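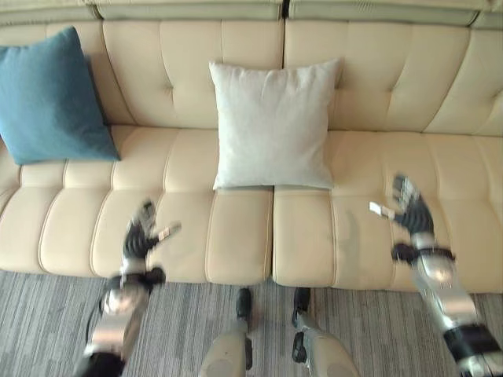
Come and Talk to Me for an Afternoon: People Wanted for an Oral History of the Undlow Street Dance Hall

Posted Monday, August 19, 2019

Hi there! I'm looking for people who ever danced, worked, played, checked coats, got engaged or got thrown out at the Huttunen Ballroom on Undlow Street, and who would be willing to sit down with me and talk about it. If that's you, or your mom, or the man two doors down who still has the shoes, please keep reading.

My name is Jailson Aguiar. I teach adult evening classes in local history, and for the last couple of years I've been collecting memories of the Huttunen on my own time, mostly by annoying people at the farmers market. I now have a small grant from the Forby Fund to do it properly (a decent recorder, somebody to type up the tapes, gas money), and I'd like to get going while the people who remember the place best are still up for a chat.

What the project is

The Huttunen opened as a Finnish social hall and turned into a ballroom once the owners figured out that dances paid better than lectures. Polka on Fridays, big band on Saturdays, then rock and roll, then disco, then a rough stretch with a carpet warehouse in it. The sign came down before I ever moved here. I've seen the floor plan, I've seen the liquor license, and I've read every newspaper notice I could find on the library's microfilm machine, including a very long argument about parking. What I don't have is what it was like to be in there on a Saturday night with your hair done.

So I'm recording interviews. The recordings and typed transcripts will go to the local history room at the library, and I'm putting together a booklet from the best stories. The booklet is called Pasta. I'll explain that one. Every older person I've talked to brings up the spaghetti supper before the Saturday dance sooner or later, usually before they get around to the music, and a woman at the market told me firmly that if I called the thing anything else she wouldn't read it. She has a point! It's the working title and I'm getting attached to it.

Who I'm looking for

Anyone who went to the Huttunen more than once and remembers something. You don't have to be a good storyteller. Some of my favorite bits so far came from people who started out telling me they had nothing to say and then talked straight through lunch.

I'm short on a few kinds of people in particular, so if you're one of these I'd love to hear from you soon:

- Anybody who worked there. Kitchen, bar, door, coat check, cleaning, the ticket window. I've got plenty of dancers and hardly any staff.

- Musicians, including the ones who only filled in for a night.

- People who went during the disco years. I know you're out there and you aren't that old, so don't be shy.

- Anyone who came in on the bus from the mill side of town. The newspaper barely mentions you, and I've been told the last bus home was a whole social event of its own.

- People who weren't let in, or who were made to feel they shouldn't come back. I want those memories in the collection too, told however you want to tell them.

If you never went yourself but you grew up hearing about it, write to me anyway. I'm keeping a separate list for children and grandchildren and hope to do a group session for them later.

You do need to be 18 or older. There's no upper limit, obviously. The oldest person I've interviewed so far is 90 and she wore me out.

What you'd be doing

Mostly talking! We'd pick a day, I'd come to your home or we'd meet in the small study room at the library, whichever you like better. I set the recorder on the table and ask you some questions. Plan on up to 80 minutes, and we can stop whenever you've had enough. If you have a lot to tell, I'll come back another day.

I start everybody off the same way, by asking how you got to the ballroom and what you had on. After that I follow along wherever you go. I'm not testing anybody on dates. If you remember it as a Tuesday and the paper says it was a Thursday, I'm going to write down Tuesday and put a small note beside it.

You're welcome to have a friend or a relative with you. Two people who used to dance together make a wonderful interview, though I'll ask you to take turns a little, for the sake of the poor person typing it up. Spanish or Portuguese is fine with me too. For Finnish, tell me ahead of time and I'll bring my neighbor's sister.

Photos and keepsakes

If you have pictures, ticket stubs, dance cards, menus, matchbooks or a band poster that's been rolled up in the closet for decades, please dig them out before I come. I'll scan them right there with you and you keep the originals. I don't take anything away with me, so please don't try to make me (I've been handed a tablecloth twice).

I'm especially hoping for a photo of the stage with the painted backdrop. Everyone describes it differently. I've heard a lake, a skyline and a sort of a mountain with a moon, and I'd dearly like to know if it got repainted or if people were just looking at it from behind a drink.

What you get

Each person interviewed gets a $39 thank-you payment, by check, mailed to you after we talk. It's an odd number and it's what the grant came out to once I'd paid for the typing. You also get a copy of your own recording, on a disc or by email, a paper transcript to keep, and a free copy of the booklet when it's printed.

You'll see your transcript before anybody else does. Cross out whatever you want. I'll bring a permission form that says what the library can do with the recording, and we'll go over it together before you sign. You can use your full name, just a first name, or no name at all. If you'd like your interview kept closed for some years, there's a box for that on the form.

Also wanted: a part-time transcriber

While I've got your attention, the person who was going to type up the interviews has taken a full-time job out of state, so I need someone new. It's paid by the finished hour of recording, and you can do it from home at whatever time of night suits you. I can tell you the rate and the expected workload when you write.

You should be a quick and careful typist, comfortable with older voices and with people talking over each other, and able to leave a sentence the way it was said. Please don't tidy anybody up. If a lady says "we was all of us soaked through," that's what goes on the page. Knowing the town helps with street names and family names, but I can give you a list. You'll need your own computer and headphones. I have a foot pedal I can lend you - it squeaks a bit.

To apply, send me a short note about yourself and I'll send back 3 minutes of a practice recording for you to type. No résumé needed unless you feel like sending one. I'd like somebody who can begin this fall and stick with it until the interviews are done next July.

How to get in touch

The easiest way is to leave your name and phone number at the library's front desk, in an envelope marked "Huttunen." I pick those up on my way to class. You can also use the contact form on this page, and please say whether you're writing about an interview or the typing job. If you're signing up a parent or grandparent, ask them first! I've shown up on a couple of doorsteps where I was very much a surprise.

Tell me roughly which years you went, what you did there, and the best time of day to call. I return calls in the evening, after supper. If you don't hear from me within a couple of weeks, try again, and be a little pushy about it. My handwriting is bad enough that I sometimes can't read my own phone list.

And if anyone has the recipe for that spaghetti sauce, put it in the envelope too. I've been given several versions already and no two of them agree about the sugar.

Jailson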